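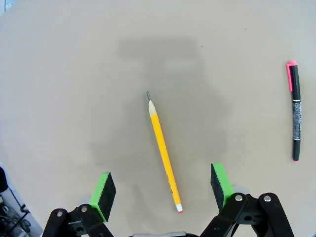
# Sorting pens with two arms: project report

Date: 02/07/2023

I should say at the start that I picked this project because I thought it would be easy. Pick up a pen, put it in a pot, do it again. My little brother could do it before he could talk, so how hard could the software be? Quite hard, as I now know, and most of this report is about why.

The code is called Jista (no deep meaning, I wanted a short name I could type quickly). It has three parts: one that looks, one that decides and one that moves. I wrote the deciding part and most of the moving part from scratch. The looking part sits on top of Gininetti, the vision library our department uses for everything, and the arms are driven through the lab's own control layer, Graken, which I was told not to touch and mostly didn't.

## Finding the pens

My first go used only the fixed view of the table. That's fine for saying "there's a pen over there", but a pen is a long thin thing and a small mistake in its angle matters a lot by the time the fingers close. So I added a second look. The arm moves over the pen, stops, and the wrist camera takes another picture, and the angle gets worked out again from close up.

The close-up has its own troubles, and the biggest one by far is shadow. The arm throws a big soft one over exactly the bit of table you care about, and my first version was cheerfully fitting lines to the edge of it! I spent a miserable week adjusting thresholds before I gave up and trained a small segmentation model on 3,000 labelled crops. I labelled 900 of those by hand, over far too many evenings, and the rest were made by pasting cut-out pens onto pictures of bare table with fake shadows on top.

The other thing I had to teach it was which end is which. Pencils are kind to you, they have a point and a rubber. Markers are much worse, as a cap and a tip can look very alike if they're both brightly coloured. Jista gives each end a score and, if the two scores are too close, it goes and looks again from the other side.

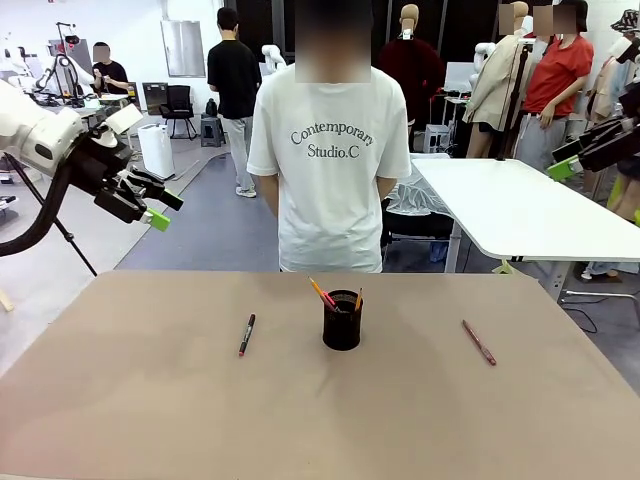 ## Deciding what to do first

Planning was the part I enjoyed most, so forgive me if I go on a bit. Each item on the table gets given to the left or the right arm, depending on which can reach it without leaning across the middle. Then there's a queue for the pot, and only one arm is allowed over it at a time. I called that rule the "pot lock" in the code and it's about ten lines long, and it got rid of nearly all the scary moments in simulation.

What it didn't get rid of was waiting. With a plain lock, the second arm would just hang there doing nothing until the first had gone all the way home. So now the lock is let go as soon as the first arm has cleared a cylinder drawn round the pot, a bit wider than the pot itself. I also made the waiting arm park with its gripper already open, which saves a little time and, I'll admit, looks much cleverer than it is.

The pot is a nuisance to plan around because it changes shape. An empty one is a nice tidy cylinder, but once there are pencils in it they stick out at all sorts of angles, and any of those can be knocked. I ended up taking a fresh picture before every drop and adding each pencil to the collision model as a thin capsule. It's slow (the planner hates it) but I couldn't find a way round it. 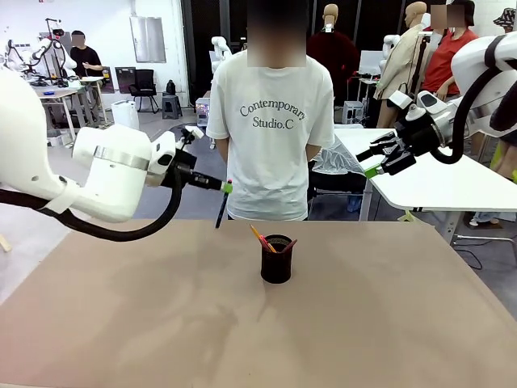
## Holding on and letting go

Lowering a pen is done in small steps with a check between each one. If the effort on the joints goes up sooner than expected, the arm assumes it has touched something, backs off and tries a slightly different spot. I had this check running at far too low a rate to begin with, and bumping it up to 200 Hz made the whole thing feel calmer straight away.

Grip force was more guesswork than I'd like. A round pen wants to roll and a six-sided pencil wants to twist, so I keep one setting for each and let the vision part choose. I did try using a single setting halfway between the two. Don't!

## Testing

I ran 200 trials in Fragkou, our simulator, before moving anything real. It was very useful for catching silly planning bugs and nearly useless for anything to do with contact, as simulated pens sit still in a way real ones never would. If I had the time again I'd get on to the real arms a month sooner and put up with the slower debugging.

## Still to do

- Pens that are touching each other. Jista sees one odd fat pen and gets very confused.
- Passing a pen from one arm to the other. The code is half written, on a branch, with no tests.
- Saving the gripper settings to a file so they don't live in my head.
- Tidying up the logging, which currently prints every joint angle all the time and makes the terminal unreadable.

The setup notes are in the README, and the bit about calibrating the wrist camera needs doing in the order it's written. I skipped a step in June and lost two days to it.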